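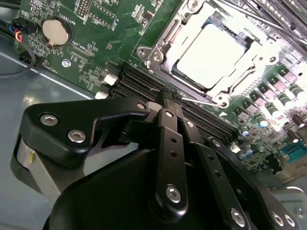

Nastari gripper kit for board teardown: keep it or send it back?

Automation Boards > End Effectors > Kits and Reviews

solderlane
Sun 30 October

I have the Nastari two-finger kit on trial and need to decide whether to pay for it. The price is $913 with the wrist camera and the mounting plate. We recover parts from retired machines, and the job I want it for is pulling memory and coin cells while the board is still in the chassis.

Results so far with 12 boards, all similar layouts. Memory slots are the main test. The fingertips are narrow enough to get down between the socket side and the capacitors, and I can close on a module without touching either latch. Opening the latches is a separate move and I have not gotten that one reliable. They are white plastic and fairly stiff on these boards. The finger tends to slide off instead of pushing down.

Good: the linkage has no play that I can feel. The screws are ordinary hex socket and easy to reach. The manual is readable.

Bad: the body is wide compared to the fingertips, so you have to plan the approach or it meets the side of the chassis. The camera is the other problem, more on that below if anyone is interested.

Does anyone have this kit in real use?

Re: keep it or send it back?
rackmonkey7

Had one since April. Same job, more or less, except we take the boards out first and clamp them flat. I would not run it inside a chassis. You are paying for the hard version of the job when two minutes with a screwdriver gets you the easy one.

Grip is fine. We swapped the finger pads once. Don't bother with the coin cells. The clip on the holder needs a sideways push and the fingers only want to do straight in and straight out. We do those by hand with a plastic pick.

Re: keep it or send it back?
solderlane

Two minutes a board is what I'm trying to get rid of. If I take the board out by hand I might as well pull the memory by hand too, I'm already standing there.

Agree on the coin cells. I tried it four times and quit.

Re: keep it or send it back?
pnp_or_bust

Looking at the photo in the first post, your approach is coming in from the chassis side with the cable bundle over by the battery. What happens if you rotate the tool and come in along the slots instead of across them? I had a Watska gripper before this one and the body was even wider. Turning it solved most of the clearance trouble. You do have to watch the capacitors at the end of the slots.

Re: keep it or send it back?
solderlane

Haven't tried along the slots. I was worried about those capacitors, and about the retention lever on the processor socket. I'll set it up tomorrow.

Re: keep it or send it back?
tinsnip

Somebody has to say it. $913 for a gripper that can't open a memory latch is too much. The Watska is slower but it pushes down fine, and replacement fingers are cheap. I ran mine for a set of 100 pulls and had to step in on only a few of them, all warped boards.

Re: keep it or send it back?
pnp_or_bust

The Watska I had wouldn't hold a module straight. It would grab one end harder than the other and rock it out of the slot. Maybe yours is a later one. I wouldn't go back to it.

Re: keep it or send it back?
tinsnip

Mine has the longer fingers. If you had the short ones, then yes, it rocks.

Re: keep it or send it back?
rackmonkey7

Long fingers on the Watska also flex. Pick your problem. For the latches on the Nastari, set the closing force down to 80 on the software scale, keep the fingers closed, and use the pair as one blunt pusher. Go in straight over the latch, not at an angle. It works for me on flat boards. No idea about inside a case.

Re: keep it or send it back?
solderlane

Closed fingers as a pusher is a good idea. I had been using one finger with the other one open out of the way.

Now the camera. It sits at the wrist and the picture is decent at a working distance. I can read BATTERY1 off the board and most of the larger printing. When something gets very close it goes to mush, and bright metal blows out. You get white glare where you want an edge. I think the dark band across the middle of this one is the gripper itself, but there's so little detail in it that I would not swear to that. Bright metal behind it, more glare down in the lower left.

The Nastari software has an exposure setting. I turned it down and the metal got better, but then the black slots were too dark to line up on.

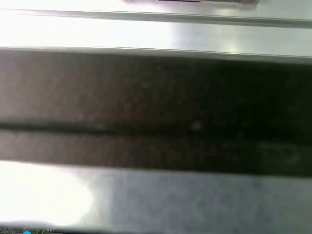
Re: camera
pnp_or_bust

That matches what I get up close. The focus is fixed, as far as I can tell. I line up from farther back, save the position, and do the last bit blind. For glare, move your light. Mine was mounted straight over the bench and I moved it low and off to the side. It isn't perfect but I can find the edge of the chassis now.

Re: camera
tinsnip

So the camera doesn't work for the part where you need it. Ask them to sell you the kit without it.

Re: camera
rackmonkey7

They won't split it, I asked. Druvenwood sells the bare gripper sometimes when they get trial units back. No camera, no plate, you make your own plate. Shipping was slow, but the unit was clean when I got it.

I disagree that the camera is useless. It's an alignment camera. Nothing that small is going to be sharp with a finger right up against the lens. If you want to see the tips during the pull, put a second camera on a stand.

Re: camera
waaka_user

We use the Waaka service for this, where they write the motion for you and you send them board pictures. They support the Nastari. You pay per board type, so it only makes sense if you see the same layouts again and again. They asked for stand camera shots and told us not to bother with the wrist ones for anything close. Turnaround was a week for us.

Re: camera
solderlane

Is the latch move included in that, or only the pull?

Re: camera
waaka_user

Both, but they want the board flat. They turned down one of ours because it was photographed in the case.

Re: camera
solderlane

Then it doesn't help me much yet. I'll try the closed finger push and the approach along the slots, and move the light. If the latches still slip after that, the kit goes back and I'll write to Druvenwood about a bare one.

Re: camera
tinsnip

Check who pays return shipping before you box it up. I got stuck with it.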